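Speaker notes, Rocío Cuadros, Gesasa
Monday, February 7, 2022

Open with the numbers. At the end of January the Prultetlow set held 2560 recorded examples. We kept 1687 after review. Say what got dropped: bad tracking, long pauses, wrong starting pose. Don't go into the scoring here. Next slide. 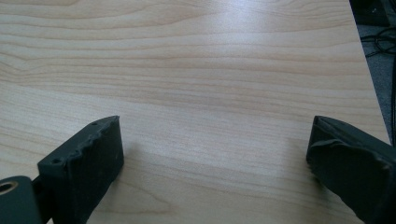 Gripper view

Point to the two fingers and the open gap between them. The policy gets this view, so people need to see how much of it is plain table. Mention the glare on the wood. Xavier asked whether we should filter it out. We leave it in, as the model will meet the same kind of light later. Pads look worn at the tips. If someone asks, we log pad changes by session.

Pause for questions, two at most. 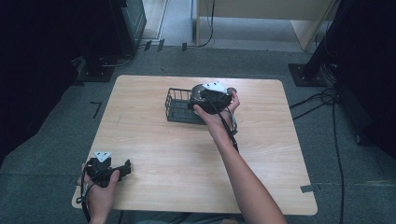
Head view

Same table from higher up. One person, a gripper in each hand, right one at the wire basket. Point out the white markers on top of both grippers. Explain that we line up the head and hand streams by time before anything is labeled.

A new operator does about 70 practice runs before we save any. Jillura wants 400 more basket examples with the left hand leading. Ask the room who has handled uneven left and right data, and take names for the follow-up call.

Skip the cost slide if we are past the half hour.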